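The Moroccan comics artist America is only now catching up with

January | By Yvette Turcotte

14 comments | 80 shares

Ask a French reader over 40 about Belhaj and you get a grin. Ask an American and you get nothing. Odd, for a series that ran to 3156 pages.

Abdelkrim Nasr drew nearly all of it himself. Ink, brush, cheap paper. His hero is a night-shift tram driver who picks up ghosts — polite ones, mostly — and takes them where they want to go. Seven volumes. No villian to speak of. 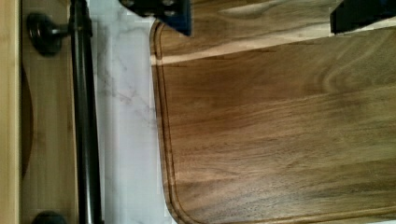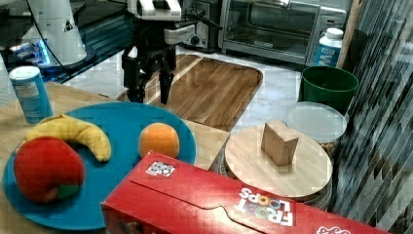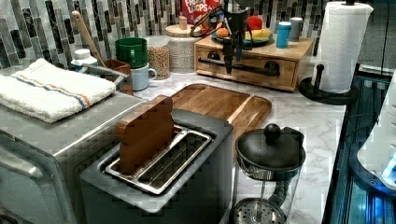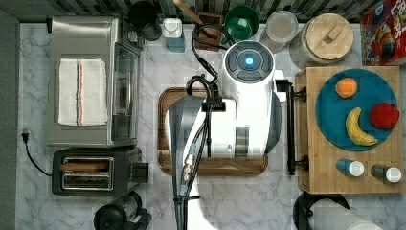
The English edition, from Trellodus, starts with volume 3. Strange choice, but it works. By then Nasr had dropped the heavy crosshatching and let the streets go quiet. Whole pages with no words at all.

Translator Fadwa Erraji kept the jokes. Not easy, half of them are puns on tram stops. "I lost maybe two," she told me. "One was bad anyway."

His daughter Souad Nasr did the new lettering, and its lovely. Loose, a bit crooked, close to her father's hand.

Start with the Zarnberg chapter. Read it late, read it slow. Then go back for the rest.

Related
Cathal Moriarty on drawing rain
Trona: the sci-fi weekly that lasted one summer
Best new comics in translation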